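Home About Archive Workshop notes Contact

Can it clear a table yet?

October 16, 2020

My sister rang last week and asked me when she would be able to buy a robot that tidies up. She has two boys and a kitchen table that has not been seen bare since February. I said not for a while. She said I had told her the same thing when we were both living in Enwood, and what had I been doing in the meantime. So I have tried to write down a proper answer.

I should say where I stand. I spent most of my working life on packing lines, the last stretch of it at Rosser, where we put jars into trays and trays into boxes. The machines there were very good. One of them moved more jars in a shift than I could have moved in a fortnight, and it did it without dropping any, as long as the jars arrived upright and the same distance apart. When we changed to a jar with a slightly wider shoulder the line was down for 17 days. A person would have needed one look at the new jar.

A kitchen table is the new jar every single morning. The things on it are different, they are in different places, and some of them are on top of each other. A line engineer's answer to that is to get rid of the variety, and you can't do that in a house.

What has changed is how people go about it. When I started, you told the machine where to go, point by point, and it went there. Now a good many of the people working on this would like the machine to pick it up from examples. You do the job yourself, many times over, with something in your hand that is the same sort of shape as what the robot will have at the end of its arm. The hope is that enough of those examples will cover the odd cases that no one would think to write a rule for.

I was doubtful about the hand-held part until I had a go. Junpei Shimada, who I knew at Rosser and who now works on grippers at Vutia, let me try for an afternoon. My first job was to pick up a teaspoon and put it in a mug. I failed at it for longer than I would like to say. You don't notice how much your fingers do until you are down to two flat pads. With your own hand you slide the spoon to the edge of the table, or press on one end so the other comes up. With two pads you have to come at it from the side and keep your wrist low, and the spoon turns in the grip as soon as it leaves the table.

Cloth was easier than I expected. A tea towel will forgive a bad grab. Folding it was another matter, and I gave up after one side. Anything soft with something inside it, like a bag of rice, shifts its weight halfway up and you have to follow it.

Junpei's view is that the grabbing is nearly there and the deciding is not. Is that a bit of rubbish or somebody's homework? Does the vase go in the cupboard or does it live on the table?

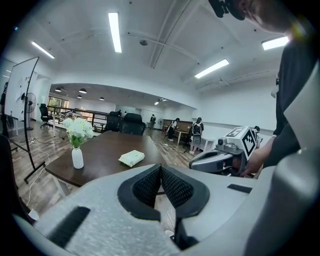
A person coming into a room knows most of this without being told. They leave the flowers where they are and throw away the empty wrapper, and if they aren't sure whether a packet is empty they pick it up and feel. The machine has to have seen something like it before, and it has to have seen the right thing done with it. That means a lot of tables and a lot of people clearing them, in offices and flats and wherever else there is a mess to be had.

On the shop floor I think it comes sooner. Burnudus have an arm on trial at a warehouse near me, taking mixed parts out of a bin and putting them on a belt. I was told it did 1,259 picks in a shift and needed a person to step in for 18 of them. That sounds good, and for a warehouse it is good - there is someone standing nearby anyway. I don't know that my sister would want to be called into the kitchen that often, and a jammed part on a belt is a smaller nuisance than a glass of squash on the floor.

The price matters too. She would put up with a slow machine. She has a dishwasher that takes over two hours and she doesn't care, because she isn't the one doing it. If something could clear the table overnight, at whatever speed it liked, and put anything it wasn't sure of in a heap at one end, I think plenty of people would be happy with that. I would.

So my answer to her is 5 years before I see one do a whole table in a house it has not been in before, with someone watching it. Longer before you can buy it and leave it alone. I have been wrong about this sort of thing in both directions, and I said the jar change would take a weekend.

I am going back to Vutia next month if they will have me. I want another go at the spoon, and Junpei says there is a different set of pads to try, with more give in them. I'll write up how I get on.

Filed under: machines, work

7 comments Share this post (12)

Older post Newer post

Contact Copyright 2020, all rights reserved Back to top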